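Projects > Student Robotics > Build Diary
Last updated: April

Still up, still buzzing, and writing this with carpet fuzz on both knees. We had the room from after lunch until they wanted the lights off, and we got more done than in the whole first half of the term. I want to get it down before I sleep and turn it all into one big happy blur.

First, the boring win. The left wrist calibration that has been eating my evenings was a sign error. One minus sign! Najwa spotted it over my shoulder while she was eating a sandwich, tapped the screen, and went back to the sandwich. I had been blaming the bracket for a week, and I owe the bracket an apology. Once we fixed it the two arms agreed with each other about where the floor was, and Wissam did a lap of the hallway.

So then we could finally start on the bedroom task properly. The idea is simple to say: tidy the carpet, put everything in the bin, leave the furniture alone. We've been driving the arms by hand to record runs, and later the policy learns from them. Each of us does a block at the controls and then swaps, which is good for the shoulders and very good for arguments about technique. Suha goes slow and straight down. Wissam comes in from the side like he's stealing something. I'm somewhere in the middle and probably the sloppiest, but I'm getting better.

We finished the day with 114 recorded runs, and Hiba wants to throw out 20 of them because somebody (me, mostly) paused too long over the pick. I argued for keeping a few of those. A bit of dithering is real, isn't it? She said the network doesn't need to learn my personality. Fair enough.

Wrappers are my favorite thing to pick up now. I used to dread them. They squash, they slide, and they have no proper middle to aim for, so you have to choose a crinkle and trust it. The trick I've settled on is to close the fingers a little before I get there, so there's less to line up at the end. Getting a red and white one properly between the fingertips, with the yellow one still waiting its turn on the carpet, is the kind of thing I would happily do all day. And I more or less did. 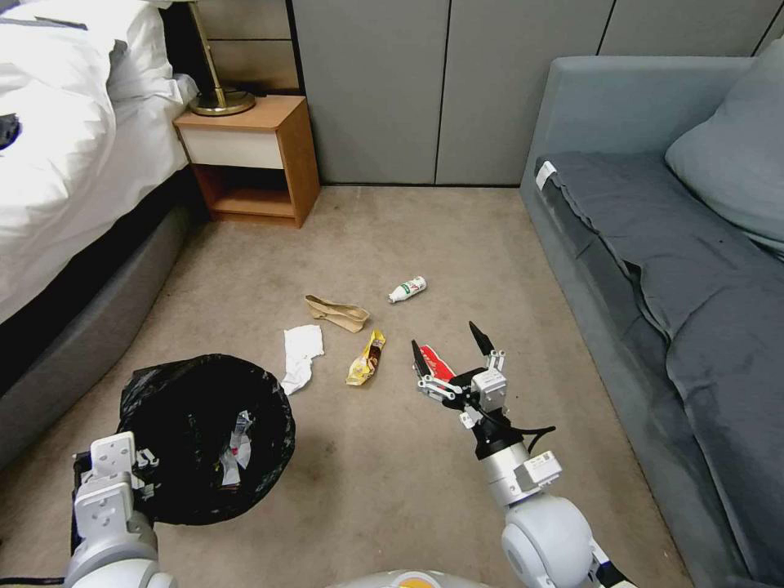

Why record so many runs of the same job? Each one starts with the trash lying a little differently, and the model needs that variety or it just learns to reach for one spot on the carpet.

That's what I told Jamila, anyway, when she came by around dinnertime to check on us and asked the same thing. She liked it enough to write it on the whiteboard. Then she asked what happens when the trash ends up half under the sofa, and all four of us got very interested in our shoes. We don't have a single run like that. I've put it at the top of the list for next time.

She also brought up the report, which I had been successfully not thinking about. Ours is called Trimow, a name Wissam came up with on the bus and which means nothing at all, and it has to be written up in plain language for the open evening. Section 39 of the handbook (yes, there are that many) says every team explains its failures as well as its results. I love that rule. We have such good failures! There was the afternoon the gripper held on to a tissue and would not let go over the bin, so Suha drove it back and forth like she was waving goodbye to a ship. I want that in the report with a diagram.

Lendico, the team across the hall, are doing towel folding and let me have a try on their setup. Very different feeling. Their controls are lighter than ours and I overshot everything, but I came back with an idea about turning down our speed near the floor. We tried it straight after and I think it's smoother. Hiba thinks I only feel smoother. We'll compare the logs and see who's right, loser buys the fries.

Stuff for next session, so I don't forget:

Sofa-edge runs, plenty of them. Softer speed near the carpet, then check the logs. Label the last folder, the one ending in 1075, before anybody renames it. Ask Jamila whether we can get the room earlier. Tape down the cable by the door. Bring knee pads, seriously.

My hands are still making the little pinching motion from the controls. I did it to the toothpaste cap just now. Najwa has sent the group a message saying she dreamed about wrappers in a ten-minute nap on the train, and Wissam has answered with nothing but exclamation marks. Okay. Bed. I want the first block at the controls next time and I'm going to get there early enough to claim it.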